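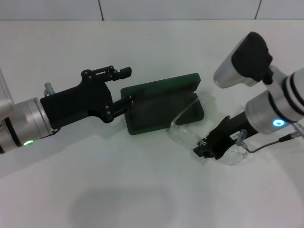
Prestero Trips Help > My tickets > Ticket 918
Subject: Night ferry shows on the wrong day, and now my guesthouse dates have moved too
Status: Resolved

Original message, 7:40 a.m.

Hi there! I've used Prestero for three trips now and mostly love it, so please read this in a friendly tone even though I'm a bit wound up. I've got a trip booked for four of us in April (me, my husband and his parents, who have never been further than Moncton) and the itinerary has gone funny.

We're on the Naltari night ferry, the one that leaves at ten past midnight and gets into Brarkell in time for breakfast. I booked it through you along with two nights at the Kolev guesthouse up the hill from the harbour. When I booked, everything lined up. Last night I opened the app to show my mother-in-law the cabin, and the ferry is now sitting a full day earlier than it should be. Underneath it there's an orange banner that says "We've adjusted your stay to match your arrival", and the guesthouse has slid back a day as well.

I didn't touch anything! At least I don't think I did. The PDF ticket from Naltari that's attached to the original confirmation email still has the right date on it. The app doesn't agree with its own attachment.

What I've tried so far:
Logged out and back in. No change.
Deleted the app and reinstalled it on my phone. No change, and I lost my saved offline map of the old town, which was my own silly fault.
Checked on the laptop through the website. The ferry is on the RIGHT day there, but the guesthouse is still on the wrong one.
Asked my husband to look on his phone. His shows the same as mine, except he has no orange banner.

The whole booking came to $1775 Canadian and it's paid in full, so I'd really like to know which night somebody is expecting us.

Reply from Prestero Support (Braulio), 10:15 a.m.

Thanks for laying that out so clearly. Could you tell me three things: which time zone your phone is set to, whether you have the "Smart Stay" option switched on under Trip Settings, and whether you've had any email from the guesthouse itself?

Braulio Barajas
Prestero Trips Support

My reply, 12:05 p.m.

Hi Braulio, thanks for the quick answer. I'm doing this on my lunch so excuse the typing.

Time zone: set automatically, so Atlantic. My husband's is set by hand to Eastern because he works with a Toronto office and likes it that way – don't ask me, I've given up.

Smart Stay: it's on. I never turned it on, but I did get a "try our new features" screen a couple of weeks ago and I may well have tapped the big blue button to make it go away.

Email from the guesthouse: yes, I went digging and found one in my promotions folder. It says "Your updated reservation at Kolev" and has the wrong dates. So they really do think we're coming a day early. My heart sank a bit, because it's a small place with six rooms and the reviews all say to book well ahead.

I haven't turned Smart Stay off yet because I was worried it would shuffle things again. Should I?

Reply from Prestero Support (Braulio), 1:30 p.m.

Please leave it on for now and don't press "Accept" or "Undo" on the banner. I'm passing this to my colleague Julián on the bookings side, who can see what was sent to the property. Your ferry ticket hasn't been altered. Naltari holds it for the date on your PDF.

My reply, 1:45 p.m.

Oh good, that's the big one sorted in my head. The ferry was the hard part to get, with a four-berth cabin and a lower bunk for my father-in-law's knee. I'll keep my hands off the banner.

One thing I noticed while waiting, in case it helps. I have another trip in the app from last fall with a late train that left at 11:50 p.m., and it looks perfectly fine. So whatever this is, it might only bite things that leave after midnight? I changed my phone to the time zone for Brarkell just to see, and the ferry jumped to the right day. Changed it back and it jumped to the wrong one again. I did it a few times and it was the same every time. The guesthouse didn't budge for any of it.

Reply from Prestero Support (Julián), 4:20 p.m.

Hello, Julián Lorente here from Bookings. Your time zone test was very useful, and I was able to repeat it on a test account. The app is reading the ferry's departure in the phone's home time zone when it builds the day view. Ten past midnight in Brarkell is still the evening before for you, so the crossing drops back a day. Smart Stay then read that day view and sent a date change to the guesthouse.

I have contacted the guesthouse by phone. They still have one family room free on your original nights but have asked us to confirm by this evening. Are you happy for me to move the reservation back? The new rate is higher, and Prestero will cover the difference. You won't be charged.

My reply, 4:26 p.m.

YES please, move it back! Thank you so much for phoning them. Original dates, two nights, four people, and if they could keep the note about arriving early with luggage that would be wonderful. We're off the boat well before check-in and I'd been hoping to leave the bags there and go find coffee and one of those custard pastries by the fish market.

Is the family room the same as the two doubles we had? I don't mind at all if it isn't, I'd just like to warn the in-laws if we're all in together. My father-in-law snores like a tugboat.

Reply from Prestero Support (Julián), 5:10 p.m.

Confirmed with the guesthouse. The family room is two bedrooms with a door between them and one shared washroom. Your luggage note is back on the reservation. You should have a fresh email from them shortly.

I have locked the stay on our side, so Smart Stay can't change it. You can now switch the option off under Trip Settings, then choose Refresh Trip from the menu with the three dots. The ferry may still show a day early on your phone until our next app update. The website will be correct in the meantime.

My reply, 6:35 p.m.

Email's here, dates are right, and a door between the bedrooms is more than I'd dared hope for.

Results after following the steps, for anybody who finds this ticket with the same trouble:
Smart Stay off, refreshed the trip. The banner has gone.
Guesthouse is on the right nights on my phone, my husband's phone and the laptop.
Ferry is still a day early on both phones. Right on the laptop.
I printed the PDF and put it in the folder with the passports, and I've added the crossing to my own calendar by hand with the Brarkell time zone picked.

A small request if it can be passed along: could the app please ask before it emails a hotel? I'd have happily tapped yes or no. I only opened it by chance to show off a cabin.

Reply from Prestero Support (Braulio), 6:50 p.m.

I've added that as a feature request and linked your ticket to the bug report. I'll leave this open until the update is out.

My reply, two weeks later

Hi Braulio, me again! The app updated itself overnight and the ferry has hopped over to the correct day on my phone. My husband's needed a restart first but his is right now as well. Smart Stay is still off and I checked that the update didn't sneak it back on.

You can close this one. Please say thanks to Julián too. I've re-downloaded the old town map, and my mother-in-law would like it known that she's bringing her own pillow.

Ticket closed by Prestero Support.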